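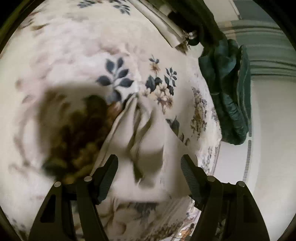 Notes on household linen, Stodcombe
Posted Sep 15, 2025
5 comments

The guest room at Stodcombe was reopened in June, and the bedding has since been put in order. Floral bedspreads have been retained for general use. Plain white cloths are to be folded on the bed before they are returned to the cupboard, as the landing table is too narrow for the purpose. Each cloth should be taken up at the middle, shaken once and laid flat.

Readers have asked about washing. Printed covers are washed separately and dried indoors. Mr Ákos Hajdu has written to recommend a cooler wash for older prints, and his advice will be followed for the remainder of the year.

Shares: 735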